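Zurnthorpe Furniture Reuse Scheme
Progress report to the Idden Fund, second period
2025-04-03

What we said we would do

In our last report we promised to move out of the old dairy, collect more large items from the outlying villages and stop running out of beds. We have done the first two. The beds continue to leave faster than they arrive, and we no longer make promises about them.

The move

The unit on Kesau Road was ours from December. The landlord described it as "dry throughout", a phrase we have since come to read as a statement of ambition. The gutter over the loading door was replaced in January at his expense, after a correspondence longer than this report. We lost two mattresses and a rug. Everything else was on pallets, thanks to a habit picked up in the dairy, where the floor used to flood from below instead.

Rent is as budgeted. Heating is not. We have a single fan heater near the desk and have asked for a quote on something better, which would come out of our own reserves and not from the grant.

Collections and deliveries

We delivered furniture to 73 households in the period, against a target of 60. Before anybody raises the target, please note that a block of new tenancies came up at Semeniuk Court all at once and accounts for most of the difference. Four deliveries had to be rearranged, in each case over a stairwell. We now ask people to measure their stairs as well as their doors. Most of them do, and some of them send drawings.

The van passed its test with advisories on both rear tyres. The tyres have been changed. The passenger window still goes down on its own and has been entered under "ventilation" in the maintenance log.

Spending

Vehicle costs are slightly over and training slightly under, as the upholstery course we had booked was cancelled by the college and then moved to the summer. We would like to carry that money forward. The fire label checks have been kept up in house, and anything without a label still goes for recycling, however handsome it is and however upset the donor.

Next period

We plan to open the showroom end of the unit on a second afternoon, put prices on the tickets in figures large enough to read, and sort out a proper booking line. At present bookings go to a mobile phone that lives in a coat.

Large seating will need more thought, as it takes up half the floor and is the slowest thing we have to shift. People come in asking for something small and blue, and what gets donated is large and beige, with long, wide arms on a slant that will not hold a mug. We intend to offer these at a reduced price with free delivery within Zurnthorpe, and will report on whether that clears them.
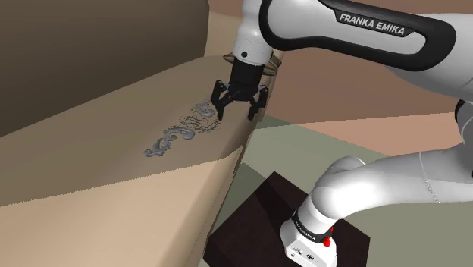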